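Ticket 2938: Right arm stops short of the drawer, rolls dropped at the edge
Project: Pulletti (student manipulation project, two arms)
Opened by: Azadeh Heydari
Assigned to: Chaminda Begum
Followers: Wiesława Kołodziej, Setareh Pakzad
Status: Solved, waiting for review

Azadeh Heydari
Hello. We have a problem with the task "put the rolls in the drawer" on the Pulletti cell. The left arm opens the drawer without any trouble. The right arm takes a roll, comes to the drawer and opens its fingers too early. The roll falls on the front edge of the drawer and then goes to the table. Sometimes it stays on the edge and the next motion pushes it in by luck, so please do not trust the success number in our log from October.

What I already did:
Restarted the controller and both arms.
Homed both arms two times.
Changed the speed from 100 to 20 percent. Same result, only slower.
Loaded the older policy from the Horneo branch. Same result.

I did not change the camera settings, and I did not touch the calibration files.

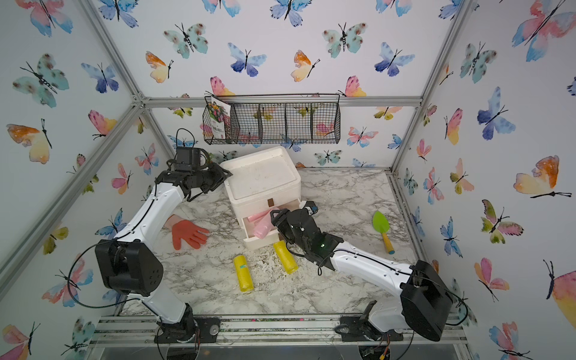
The error is not the same for each roll. When the roll is taken near the middle, the release is nearly good. When it is taken near one end, the release is bad every time. For this reason I first suspected the grip and not the drawer position. But Setareh thinks it is the calibration of the right wrist camera, and we could not agree, so I open this ticket.

Chaminda Begum
Thank you for the clear report. Before we touch the calibration, I would like to separate the two ideas. Please do the following with the arm in manual mode:

1. Close the drawer and keep the glove and the trowel away from the middle of the table.
2. Put the rolls in one row on their sides, in the middle of the table.
3. Pick each roll at the middle and hold it over the table. Do not go to the drawer.
4. Write down the position of the wrist and the width of the fingers for each one.

If the finger width changes a lot between rolls, it is the grip. If it is stable, we look at the camera.

Setareh Pakzad
I did steps 1 to 4. The width is stable for all the rolls, the yellow ones too, which I expected to be more slippery. The wrist position is not stable. It moves in one direction more and more, the farther the arm reaches to the left.

I also repeated the test with the left arm and it has no such error. So I still say camera — but I am ready to be wrong.

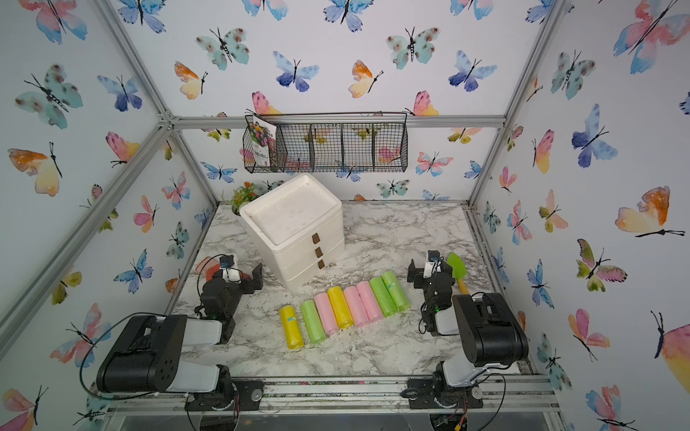 Do we need to record new demonstrations if the wrist camera was out of place?
Only those recorded after the camera moved. The older ones were made with the correct mounting and can stay in the training set.

Chaminda Begum
The drift that grows with distance is typical for a small rotation of the camera on its mount. Please check the screws on the right wrist. After this, send both arms to the inspection poses and save one still from each wrist camera. I want to compare them with the stills from the beginning of the term. Use the potted plant and the metal strip at the wall as reference, they have good edges.

Setareh Pakzad
One screw on the right mount was loose. I could turn it with my fingers. I tightened it and saved the stills. The first is attached.

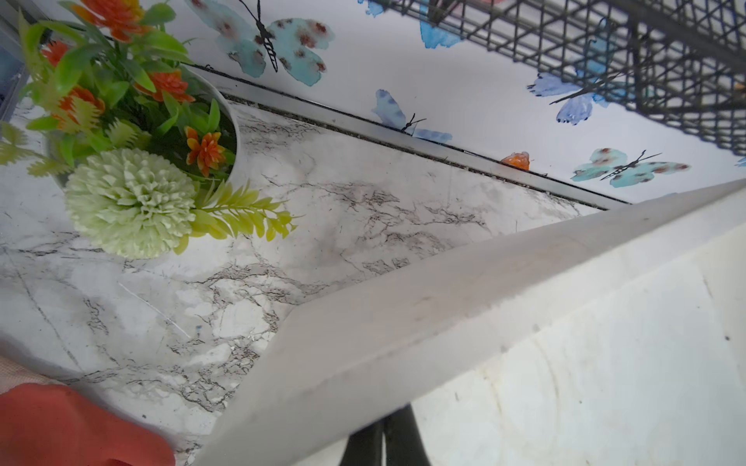 Wrist camera still, plant and back edge of the table.

Chaminda Begum
Good, the edge of the table is sharp and I can use it. Please run the wrist calibration for the right arm now, with the board from the Vaughan kit and not with the printed paper one. The paper one is bent at the corner and gives a wrong result. Take around 500 samples and save the new file with a new name. Do not write over the old one, Wiesława needs it to find when the error began.

Wiesława Kołodziej
I compared the old logs. The error begins in the session after we carried the cell back from the competition in Tomholm. Before the trip the wrist position is stable, after it there is drift. I marked the bad recordings in the sheet, and Forough Ebrahimi will remove them from the set.

Azadeh Heydari
Calibration is done and the new file is loaded. I repeated the task with the rolls turned in different directions, taking some near the end on purpose. The arm now goes fully over the drawer before the fingers open.
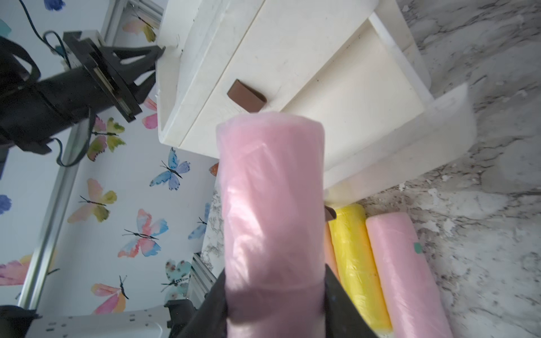 I have one remaining wish. When the lower drawer is open, the arm comes very near to the handle above it. There was no contact in my runs, but the distance is too small for my taste. Can we raise the approach height a little?

Chaminda Begum
Yes, you can change it in the task file, the line is "approach_z". Raise it in small steps and run at low speed after each change. Please keep this in a separate ticket so that we can close this one.

I also added the wrist screws to the checklist for transport. They must be checked every time the cell is moved, also when it is only moved to the next room.

Internal note, 25 Dec 2025: set to Solved. Forough to confirm that the marked recordings are out of the set before the next training run.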